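4.2 Storage and floor use in shared bedrooms

Figure 3. Robot arm over an open metal bin of mechanical and plastic parts.

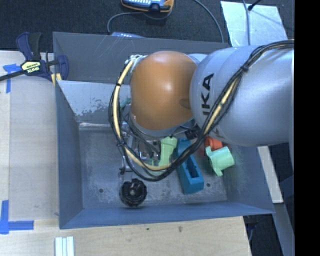 Rizwan Patwary objected at the review stage that floor area alone says little about how a bedroom is used, and asked that storage height be reported as well. We have done so for the Varora households, where wardrobes and shelving were measured to the top edge.

Of the 1,308 bedrooms in the Breltlow sample, those shared by two or more children had less clear floor than single rooms of the same size. Most of the difference came from second desks and freestanding drawers. Bunk beds recovered part of it – though mainly in rooms with a ceiling high enough for an adult to change the top sheets comfortably.

Colour and finish had no measurable effect on reported satisfaction. Parents in Varora rated built-in wardrobes higher than freestanding ones, a result also found by Barroso in the Milley interviews. Teenagers did not share this preference. They favoured furniture they could move themselves, and roughly 80 of them had rearranged the room since July.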